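5. Collecting and scoring two-arm opening episodes

This section covers the set-up and recording of episodes in which one arm holds a container and the other applies an opener to it. It assumes that both arms have been homed (Section 3) and that the head camera has been calibrated (Section 4). The scoring rules in 5.4 are the ones used for the Pririrgate results and must be followed if new episodes are to be pooled with the existing set.

5.1 Before you start

1. Start the Stastimell recorder and wait for all three status fields to read READY. The third field (right wrist) is the slowest.

2. Load the task file open_jar_two_arm. Do not use open_jar_single. The single-arm file leaves the left arm in hold mode and the left gripper force is not logged.

3. Set the left gripper force limit to 4 in the grip panel. The scale is unitless and is not the same as the scale on the older Bakke controller.

4. Check that the cables on both arms have enough slack to reach full elbow extension. Move each elbow through its range by hand with the drives off.

5. Enter the operator name and the episode block number. Blocks are numbered from the log sheet and not from the recorder, which resets its own counter after a restart.

CAUTION: Keep hands out of the shared workspace when the drives are on. The collision monitor checks arm against arm and arm against table. It does not check for people.

5.2 Arranging the table

Clutter is part of the method. Episodes recorded on a bare table gave policies that reached well and then failed as soon as other groceries were present, so every block now includes at least one distractor group behind the target object. Leave the distractors in place for the whole block and change them between blocks.

1. Place the distractor group toward the far side of the table, within view of the head camera.

2. Place the target container in front of the group, where both grippers can reach it with the elbows bent.

3. Place the opener on the operator's right. The grasp on the opener is part of the episode and must be recorded.

4. Leave the window blinds as they are. Daylight variation is wanted. Write the blind position on the log sheet.
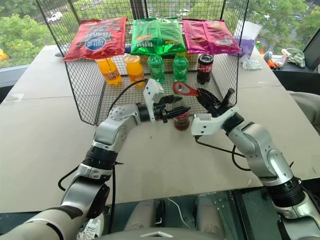

Roel Michiels: I would tighten step 2. "In front of the group" has been read in several ways, and in the April blocks the container was often so far forward that the left wrist blocked the head camera before contact. Those episodes score fine but train badly. Please give a distance, or at least say that the lid must stay visible until the opener touches it.

The second wording has been adopted. From this revision on, the lid must be visible to the head camera until first contact between opener and lid. If it is not, stop the episode and mark it V (view lost). A fixed distance was tried and dropped, as it removed most of the variation in left arm pose.

5.3 Recording an episode

1. Press the left pedal to start. The recorder gives one short tone.

2. Bring the left gripper to the container and close it below the lid. Leave the container standing on the table. Lifting it before contact invalidates the episode.

3. Pick up the opener with the right gripper. If the opener turns in the fingers, put it down and grasp it again. Regrasps are kept in the data.

4. Bring the opener over the lid and pause until the wrist speed field drops to zero. The segmenter uses this pause to split the reach phase from the opening phase.

5. Carry out the opening motion.

6. Return the opener to the table, open the left gripper, and press the left pedal again.

NOTE: If you hear two tones at step 1, the previous episode has not finished writing. Wait. A third press at this point deletes the buffer.

NOTE: Cables hanging from the grippers may cross the table in the head view. This is acceptable unless a cable pulls on the container. Mark such episodes C.

5.4 Scoring

Each episode is given one code by someone other than the operator. Use S for a completed opening, P for opener seated on the lid but no opening, F for everything else. V and C are added after the main code, for example PV.

The current set holds 3728 recorded episodes, of which 3296 passed the view and cable checks. Only those are used for training. In the ablation, a policy trained on a subset of 1790 episodes with the pause in step 4 removed seated the opener less reliably than one trained on the same subset with the pause kept. Opening motion after seating was not measurably different. The effect therefore appears to lie in alignment — the pause gives the policy a steady view of lid and opener together.

The comparison was made with one opener type. Results for the Edden lever opener are not included and should not be inferred from these.

5.5 After the block

1. Park both arms before switching off the drives.

2. Export the block to the shared drive with the codes file in the same folder. The import script rejects a block without codes and does not say why.

3. Fill in the blind position, distractor group and force limit on the log sheet.

Revision of 11 August 2024. Replaces the wording of 5.2 and the V code in 5.4.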